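作業台の引き出しのテープ類、どう片付けていますか?

投稿者:もくもく工房
いつもお世話になっております。ガレージを作業部屋にして三年ほどになるのですが、気づけばテープばかり増えてしまいました。ダクトテープに養生用、色分け用の緑や青や黄色まで、カウンター下の引き出しにそのまま放り込んでいます。使いたい色に限って奥にあり、毎回ごそごそ探しております。
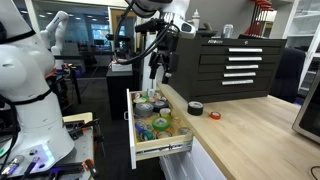 カウンターの上には五段の工具箱も置いていて、そちらに移そうかとも考えたのですが、中は工具でほぼ満杯です。できればお金をかけず、今の引き出しのままで何とかしたいと思っています。皆さまのお知恵をお借りできればうれしいです。

はるいちご
うちも同じでした、お気持ちよくわかります! 私はHeltardの仕切り板(ひと組438円でした)を入れて、幅の広いテープと細いテープで分けています。立てて並べると芯の穴に指をかけてひょいと取れるので、とても楽ですよ。ただ、引き出しの深さだけは先に測ってくださいね。私は測らずに買ってしまい、閉まらなくて泣く泣く切りました(笑)

通りすがり
突っ張り棒に通して壁に吊るせばいいのでは。298円くらいであります。

元ペンキ屋
長く現場におりましたので、少しだけ。テープは古いものから糊がだめになりますから、仕切る前に一度ぜんぶ出して、端を少しはがしてみてください。べたつくもの、裂けるものは処分です。私はこれで半分近く減りまして、仕切りも要らなくなりました。残ったものは、よく使う色を手前に。芯の内側に買った月を「10月」などと書いておくと、次の整理のときに迷いませんよ。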